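Chapter 2
Custards, Curds and Other Things That Wobble

I was 11 when I made my first custard, and it came out as sweet scrambled eggs. My aunt ate a whole bowl of it anyway (she had seconds!), so I went on thinking that's what custard was until I got a job washing pots at a little bakery in Hundport and tasted the real thing off the back of a spoon.

So this chapter is the one I wanted back then. We're going to thicken milk with eggs, first on the stove and then in the oven, and by the end you'll have a baked custard, a lemon curd and a pastry cream you can pipe.
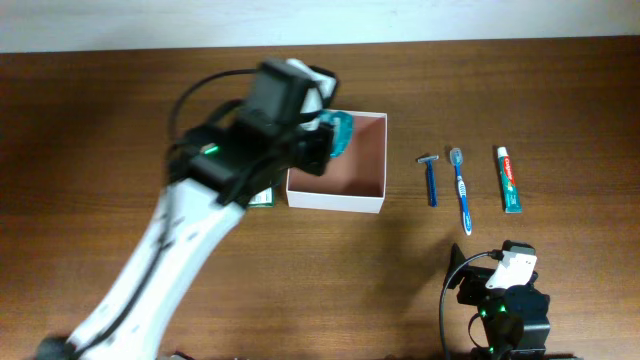 Chapter text by Jayanthi Menon
Recipes tested with Léonie Mallet
Revised 20 Oct 2022

Let's start with the egg, because it does most of the work. Yolks make a custard rich and soft. Whites make it firm enough to slice. A pouring custard is usually all yolk, and a flan you want to turn out of its dish needs some whole eggs too. Starch changes things again, and that's why pastry cream can boil and a plain custard can't.

My big baked custard takes 900 grams of milk, which feeds a crowd, and you can halve it without any trouble. Warm the milk to around 58 degrees Celsius before it meets the eggs. Pour slowly, whisk the whole time, and please strain it, even if it looks smooth!

Before you turn the page, read the recipe in 2.1 all the way through and get your sieve out. Léonie likes a fine one; I use whatever's clean.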